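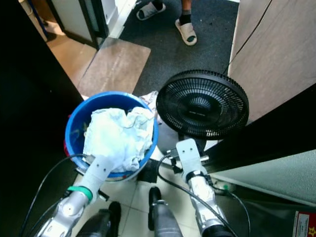

A blue bucket, a crumpled white cloth and a black fan, ready for floor duty.

The Bucket Comes First

Every spring I fall in love with my bucket all over again. It lives under the sink through the winter, holding sponges I have forgotten I own, and then one morning in April the sun comes in low across the hall floor and shows me everything. Out it comes!

I have owned fancier gear. There was a spin mop, and a steam thing with 2 tanks that took longer to clean than the kitchen did. What I keep going back to is a round plastic bucket with a thick rolled rim, a stack of old cloths and an electric fan. With those I can do the whole downstairs of our place on Gaillard Street before lunch, and I usually have a fine time doing it.

The rim matters more than you would think. A thin one digs into your fingers as soon as the bucket is half full, and it flexes when you lean on it to wring out a cloth. A thick rolled rim stays put. When I shop for a bucket I pick it up by the edge, one-handed, right there in the aisle (people do look), and if it hurts empty it goes back on the shelf.

Color is a matter of taste, but I am a believer in bright ones. You can find a bright bucket in a cluttered doorway, and you are far less likely to step in it while backing out of a room.

Now, the cloths. Old cotton sheets are wonderful once they have been washed soft, and one double sheet torn up will keep you in rags for a year. I like white because you can see when it's time to change the water. Mine do get mixed up in the wash with a certain red towel, so a good part of the pile has gone pink. They work just as well.

Wring harder than feels necessary. Then wring again. A cloth that drips leaves puddles along the baseboards, and puddles are how the floor by our back door got its gray patch. I start in the far corner, fold the cloth into a pad, and turn to a clean side every few strokes - it's slower than a mop, but you get right up under the radiator and into the corners where the crumbs go to retire.

And then the fan, my favorite part. For years I washed floors and tiptoed around them in socks for an hour. A small fan set down near the doorway changes all that. Keep it and its cord well away from the water, point it across the floor you've finished, and crack a window on the other side. By the time the kettle has boiled, the hall is often fit to walk on.

Clean the fan while you're at it. Unplug it first, then run a dry brush along the wires of the grille, working from the hub out. What comes off is horrifying and very satisfying.

When the last room is done I rinse the bucket, tip it upside down on the back step and drape the cloths over the rail. By evening they are stiff as cardboard and smell of outdoors, and I carry them in by the armful and fold them into the drawer with the pink ones on top.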